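Syafiqah Raju had promised the letter by the end of September, and by four in the afternoon she had written the first line of it twelve times.

It was meant for Sekar Pelupessy, who had shared a kitchen with her for nine years when they both worked at the button factory in Miltholm, and who had then gone off to live with her daughter by the sea and had written faithfully every spring and every fall. Syafiqah was a good friend in every way except on paper. She could talk for an hour over a fence, she could bring soup to a person with the flu and stay to wash the windows, but put a pen in her hand and she turned stiff as a bank manager. *Dear Sekar, I hope this finds you well.* Well, of course she hoped that! What else would she be hoping?

So she had taken herself out of the kitchen, where there was always a pan to scrub, and gone to sit in the small back room that her late husband used to call the office, though the only business ever done in it was the crossword. She brought her tea and a good stack of paper, and she told herself she would not get up until there was something to put in an envelope. 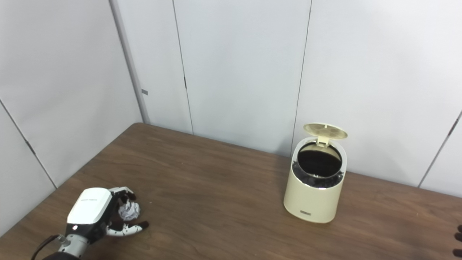

The table in that room had come from the Rondonuwu house, back when the old couple sold up and let the neighbors carry off whatever they could lift, and it had taken Syafiqah and Sekar the better part of an evening to get it up the hill. They had stopped so many times to laugh that a man came out to ask if they were hurt. It was a handsome thing still, brown, with the streaks of the grain running along it and the light lying soft on the top, and it looked warmer than it had any right to against those white paneled walls. The little cream-colored bin stood right up on it with its lid open, because Syafiqah's back no longer cared for bending, and because she knew herself well enough to know that she would be needing it.

She tried beginning with the weather. She tried beginning with the cat, who had been to the vet and behaved badly. She tried beginning with an apology for not having written in the spring, but the apology grew and grew until it filled the page and there was no room left for any news, and she squeezed it into a ball and felt better at once.

There is a real comfort in crumpling paper, she thought. It makes such a satisfying noise, and then it sits there all creases and corners, and you can't be expected to do anything more with it. Sekar used to flatten hers out again. She couldn't stand waste — she wrote her shopping lists on the backs of pay slips and once kept 152 paper bags under the sink at Miltholm until the door wouldn't shut. (Syafiqah had counted them out loud, to shame her, and Sekar had only asked whether she'd counted the small ones.)

She laughed now, remembering it, and then sat very still with the pen in her hand.
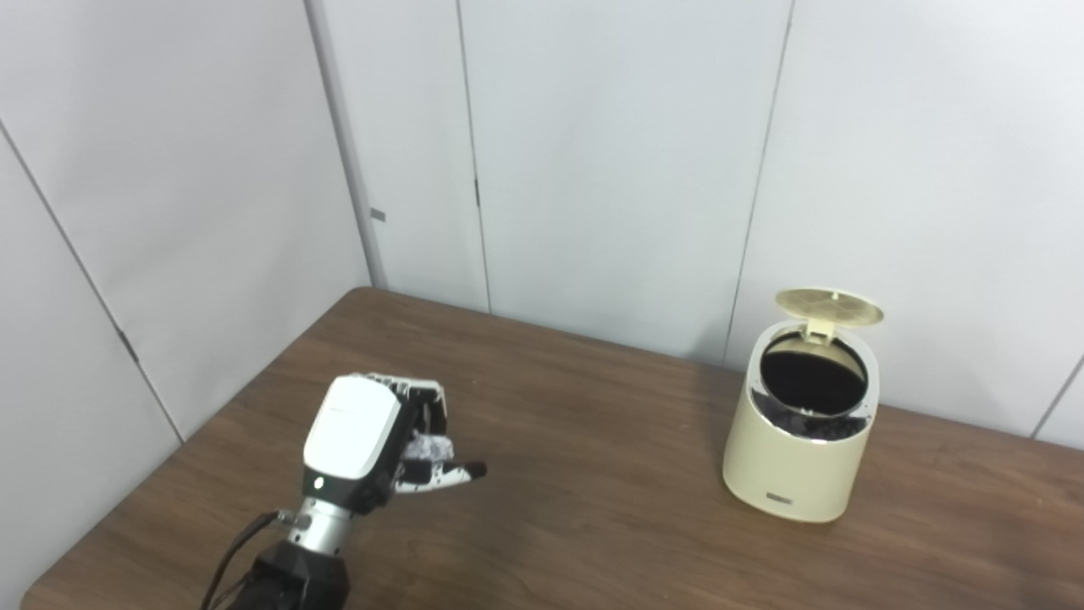
## The letter

*Dear Sekar,*

*I have been thinking about your paper bags. I was so rude to you about them, and last week I needed one and had to go all the way to the store.*

*I'm writing at the Rondonuwu table. Do you remember the man who came out and asked if we were hurt? I told my granddaughter that story and she wanted to know why we didn't just call someone with a truck. I said we didn't know anyone with a truck, but I think we just never thought of it. You had your good shoes on, too. You took them off at the bottom of the hill and hung them on one of the table legs, and when we got to the top there was only one shoe.*

*The cat is well and the vet is recovering. The plums were poor this year. I should have written in the spring and I have a whole page about that, but I threw it out and you will have to do without it.*

*I'm sending this in the smallest envelope I have, so that you can't use it again for anything.*

*Your friend,*

*Syafiqah*

She read it over once, quickly, before she could start to mind about it, and went to look for a stamp.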